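How a Wire Mesh Basket Works

A basket is a container with gaps in its walls. Baskets were first woven from plants such as reeds and willow. Many baskets used on tables and desks now are made of metal wire. This page explains how the wire is arranged, why the gaps matter, and how to put cups into a basket so that they stay there.

Words to know

Mesh: a material made of crossing strands with openings between them.
Rim: the top edge of a container.
Grain: the pattern of lines in a piece of wood.
Load: the weight that something has to hold up.

The grid

The strands of a mesh cross each other many times. In a square mesh, one set of wires runs in one direction and a second set runs across it. Each opening has four sides. 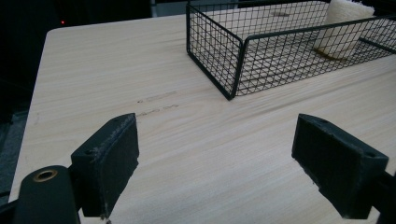
Photo: Gistden

A single thin wire bends easily. You can test this with a paper clip. When many thin wires are joined where they cross, each wire is held in place by its neighbors. If you press on one spot, the push spreads out along several wires. The load is shared.

The edges need extra strength. People lift a basket by its edges, and baskets get bumped there. For this reason the rim is often made of thicker wire than the rest. The corners may be thicker too. They work like the posts of a fence.

How much air is in a mesh wall?

Most of a mesh wall is air. Suppose a small panel has 800 square openings. If the same panel were a solid sheet of the same metal and thickness, it would be much heavier. The openings save metal and weight.

They also do three other jobs. Water can drip out through the bottom. Air can move through the sides, which helps damp things dry. You can also see what is inside without lifting anything out.

Openings have one drawback: small objects fall through. A bead or a grain of rice will not stay in a basket with wide openings. A cup will, as it is much larger than any single square.

Putting a cup in a basket

A low basket is easy to load from above. Hold the cup over the place where it should go, lower it until it touches the bottom, and then let go. A cup that is dropped may tip over or bounce.
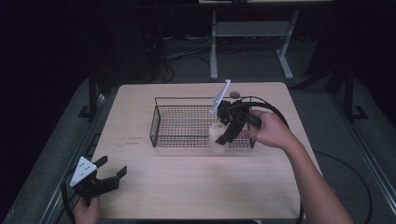

By the Fusora Science Desk
Staff writers, Materials and Machines

Start at one end of the basket and work toward the other. If the first cup goes in the middle, the space on each side may be too narrow for a second one. Cups of the same shape can sometimes be stacked, but a tall stack tips more easily than a short one.

The table underneath

A basket has to rest on something flat. A wooden tabletop is a common choice. The lines you see in wood are its grain. They show the direction in which the fibers of the tree grew. When a board is cut along the length of the trunk, the lines can look long and straight.
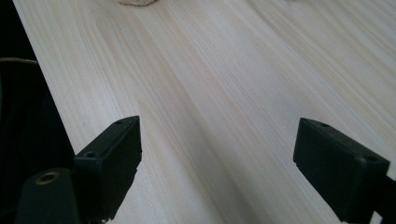

Ernar wrote to us that a wire basket left scratches on the kitchen table at home, and asked whether it matters which way the basket is pushed. It can. A scratch that crosses the grain is usually easier to see than one that follows it. The better method is to lift the basket and set it down again. Small rubber feet or a cloth under the basket will also protect the wood.

Try it yourself

You need a wire basket, a ruler, a pencil, and paper.

1. Measure the length of one side of the basket.
2. Count the openings along the bottom row of that side.
3. Count the openings from the bottom to the top.
4. Multiply the two numbers.

A side with 40 openings in each row and 8 rows has 320 openings. Repeat this for the short side and compare.

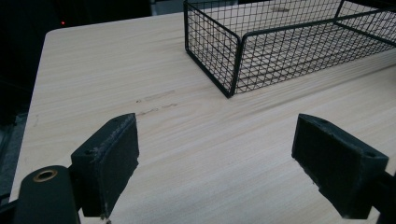

Rectangles fit together well. Two rectangular baskets can stand side by side with no wasted space between them, and round baskets cannot. The direction in which a basket stands also changes how much room it takes up. The black basket on the wooden table is set at an angle, so its sides do not line up with the grain. Turn a basket like that until its long side is parallel to the edge of the table, and the space left over has a simpler shape, which is easier to use for other things. You can check this by drawing a rectangle on squared paper, first straight and then tilted.

Cleaning

Dust collects where the wires cross. Use a soft, dry brush and move it along the wires in one direction, then in the other. If the basket has been washed, turn it upside down on a towel until it is dry. Steel wire can rust where its coating has worn off.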